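A small bakery in Flukirside, and the baskets it sells from

The owner of the Lelura bakery did not plan to talk with me about baskets. We met to speak about prices, but she had just received a new order of them, and soon it was our whole subject.

"When I opened in April, I put the bread on metal trays," she says. "It was clean, but it looked like a hospital." Now she has 52 baskets, all dark and rectangular, bought from a dealer in Tikari. She chose the dark colour after long thinking -- a striped roll is golden and cream, and on a light basket it becomes lost.

I ask if one roll in a basket does not look poor. She disagrees. "In the morning I fill them. But for the window, one is enough. People look at it longer."

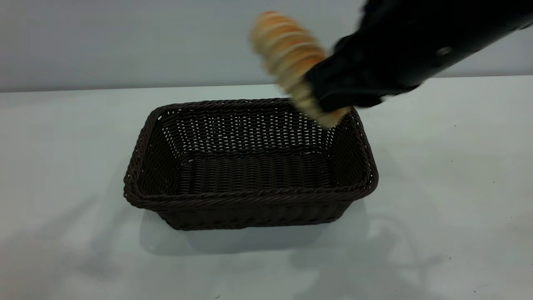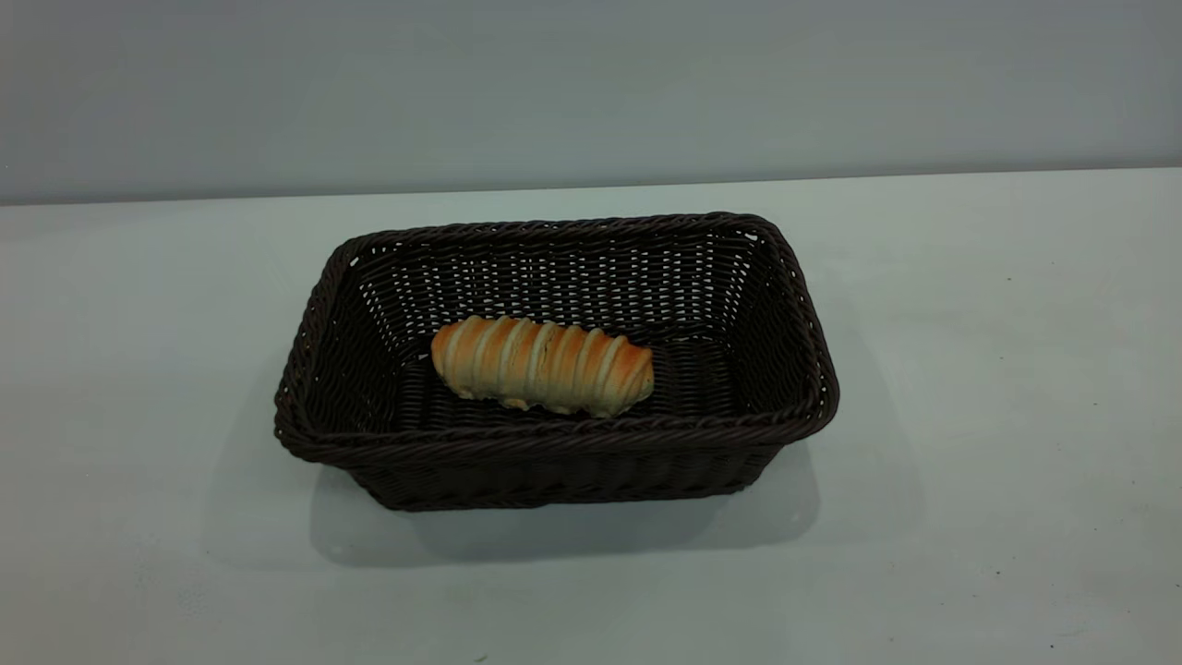

Cleaning is the difficult part. Crumbs go into the weave, and she uses a soft brush every evening, then a damp cloth. Three baskets she has already thrown away, after the rim became loose. "I was sad for them," she says, "but a loose end can scratch a hand."

Next she would like smaller ones for the Nkosi market, where her table is only 143 centimetres long. The dealer has promised to send her two for a trial.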